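Sidard 200 Ceiling Baffle

Sound-absorbing baffle for large rooms with hard ceilings
Made by Dallus at the Plodirness works
Supplied in packs of 3

The Sidard 200 is a vertical hanging baffle, 200 mm deep, for open-plan workrooms, assembly areas and teaching spaces where a suspended ceiling isn't wanted. 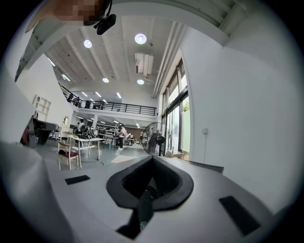
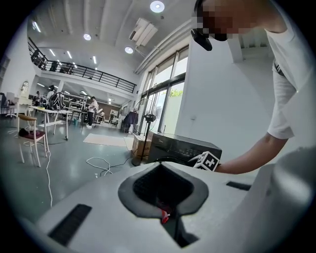 The baffle is made from pressed polyester felt with no outer facing and no internal frame. Both sides absorb sound, so a given area of felt does more work hung on edge than it would fixed flat against a soffit. Long reverberation is the usual complaint in rooms finished in plain plaster or painted board. A large open-plan workshop with white walls and a high white ceiling is a common case: the finish spreads light well, but the same surfaces can return speech and tool noise to the floor. Staff in such rooms tend to raise their voices, and anyone speaking through a headset microphone will send some of the room's noise down the line with their own words. Baffles shorten the decay time. They do not block sound passing through a wall, and should not be ordered for that purpose.

Colours

The standard colour is white. Grey and charcoal are made to order. The felt is dyed through, so cut ends match the faces and need no edging strip. Slight differences in shade occur between batches. Where an even appearance matters, order the full quantity for a room at one time and quote the room reference on the order.

Hanging

Each baffle hangs from 2 steel wires clipped to an aluminium channel along the top edge. The clips slide in the channel and lock with a quarter turn, so the fixing points overhead need not match exactly. Wires are cut on site. Leave a tail above the gripping lock until the whole row has been levelled, then trim.

The Chisholm rail is sold separately and suits ceilings where drilling must be kept to a minimum. It carries a row of baffles from a small number of anchors. Do not hang baffles from pipework, cable tray or sprinkler lines.

Anchors are not supplied. The choice depends on the ceiling, and should be made by the installer after a check of the structure.

Layout

Parallel rows give the most even result and are the easiest to set out. Run the rows in line with the light fittings where possible, so that the baffles do not cast shadows across benches. Keep clear of smoke detectors and air outlets. A square grid can be made with the slotted version, code S, which is cut at the works and cannot be altered afterwards.

Coverage should be worked out from the room volume and its existing finishes. Send a floor plan, the ceiling height and a note of the wall, floor and ceiling materials with your enquiry, and a layout drawing will be returned with the quotation.

Care

Dust with a soft brush head on a vacuum cleaner. Marks may be dabbed with a damp cloth and left to dry in place. Do not paint, spray or steam the felt. The baffle is for dry indoor use only.

Ordering

Sidard 200, white: stock item
Sidard 200, grey or charcoal: made to order
Sidard 200 S, slotted: made to order
Chisholm rail: stock item, joining pieces included
Spare wires and clips: packs of 3

Made-to-order goods cannot be returned unless faulty. The Plodirness works closes for part of December, and orders for slotted baffles placed in that month are cut after it reopens.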